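Why I stopped buying so many drinks on the road

Since I moved to Vavden, my way to work is long. I take the bus to Skoka, then I walk 2 kilometers along the river to the office. In the first months I bought something to drink every day at the Wallner shop next to the bus stop. I did not think about the money, it was only a small bottle.

In October I wrote down everything I spent for drinks. It was 89 crowns in one week, and I was a little ashamed. My grandmother would never pay for water.
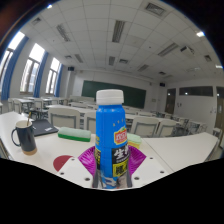 Blue bottle, white cap, gold dots.

I must admit that I choose drinks by the color. If the label is in a language which I cannot read, I want it even more. My sister says I am the perfect customer.

Now I carry a steel flask from Gendik. It holds 725 milliliters and it is heavy when full, but tea stays warm in it until lunch. I drink it black with lemon. On Tuesday I forgot it at home and went to Wallner again, and I bought a pear juice. It was too sweet for me, so I gave half of it to a colleague.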